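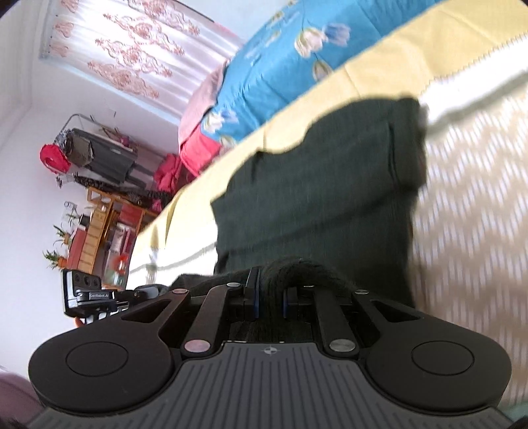

Photo: Godelieve Boersma. A dark green knit garment on a bed with a pale yellow sheet.

Folding of knitwear is the practice of laying knitted clothes flat and doubling them into a compact shape for storage. It is done mostly with sweaters, cardigans and knit vests, which are usually kept in drawers or on shelves. A knit is made of loops and not of straight threads, so it stretches under its own weight. On a hanger the shoulders of a heavy sweater can become pointed and the body longer.

Surface

Any flat and clean place is suitable. In many homes the bed is used, as it is wide and has a convenient height. A table gives a sharper fold, but a rough table top can catch the yarn. On a soft mattress the garment sinks a little, and small wrinkles may stay in the upper layer.

Method

The common method begins with the garment face down. The sleeves are laid across the back, the sides are brought toward the middle, and the lower part is turned up once or twice. The result is a rectangle with one folded edge. Thick knits are often folded only in half — more layers make a pile that falls over.

A fine, dense knit keeps a crease longer than a loose one. It is therefore sometimes rolled, or refolded along different lines in January, when winter clothes are in daily use.

Regional names

In Vellville the rectangular fold is known as the "shelf fold". The household manual by Echevarría calls it the "book fold" and advises that the folded edge should face the front of the shelf, so that one piece can be taken without opening the others.

See also: Ironing; Linen closet; Care of wool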